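Tuncer Opens Its Rooms in Zerkstead After Renovation of the Ground Floor

Two new wall controllers per room, fresh white walls and wider doorways for tenants and visitors
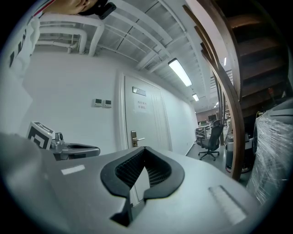 ZERKSTEAD, 9/24/18 - Tuncer, the company that rents work rooms by the day and by the month, announces that the ground floor of its building in Zerkstead is open again to tenants and visitors. The renovation started in February and includes 30 rooms. All of them were painted in plain white, received new doors and were connected to a new system for heating and ventilation.

The most visible change for the tenants is also a small one. Every room now has two white square wall controllers, mounted side by side next to the doorway. Each has a display in its upper part and small controls below. One controller is for the temperature of the room and the other is for the fresh air. Before the renovation, the whole floor was regulated from one cabinet in the basement, and tenants who wished for a warmer room had to call the front desk and wait.

"In the past winter we received 383 calls about the temperature, and I answered a good part of them myself," said Amna Satti, manager of the Zerkstead building. "People who sit at a desk all day want it warm. People who carry and build things want it cool. It was not possible to make both of them happy with one cabinet. Now each room decides for itself, and I must say that my telephone is much more quiet."

The controllers are the Rulura model, delivered and installed by the firm Grelel. Tuncer selected this model after a trial in four rooms on the north side of the building, which are known to be the coldest. The tenants of these rooms were asked to use the controllers for three weeks and to write down every difficulty. Their most frequent remark was about the height. In the trial the controllers were placed too high for shorter persons and for persons who use a wheelchair, and for the final installation they were moved lower.

A second remark was about the question of which controller does what. Tuncer has therefore decided on the same order in all of the rooms: the left one is for temperature, the right one is for air. A tenant who changes from one room to another does not need to learn it again. A printed card with the basic steps is kept at the front desk and can be taken for free.

The walls were a subject of longer discussion. Some tenants asked for colors, and the architects had prepared a plan with a different color for every corridor. In the end the company chose white for all the rooms. Many tenants bring their own equipment, shelves and signs, and a white wall is easy to repair and to paint again between two rentals. The corridors will keep their light green color, which was renewed in the same period.

The doorways were made wider so that tables and larger equipment can pass without taking off the door. Thresholds were removed in the whole floor. The old doors that were still in good condition were given to a school workshop in the neighborhood, where the students will use the wood for practice.

The ground floor now offers 905 square meters for rent. Rooms can be booked for one day, for one week or for a longer time, and the use of heating and ventilation is included in the price. Tenants who had a contract before the renovation keep their former price until the end of that contract. They also may choose first among the rooms, and a number of them have already returned to the same place where they worked before.

"I was asked many times if the rooms will still feel like the same rooms," said Satti. "The windows are the same and the light is the same. The coffee machine is also the same, and for this I received some complaints. We will look at it next."

The upper floor is not part of the present work. Tuncer expects to decide on it after one full heating season, when it will have measurements from all of the new controllers on the ground floor.

Visits for interested tenants are possible every morning and should be arranged with the front desk in advance. Groups are asked to name the number of persons when they register.

About Tuncer

Tuncer was founded in 2000 and rents work rooms, small workshops and meeting rooms to companies, associations and private persons. Its building in Zerkstead is the oldest of its locations.

Press contact: Amna Satti, Tuncer, Zerkstead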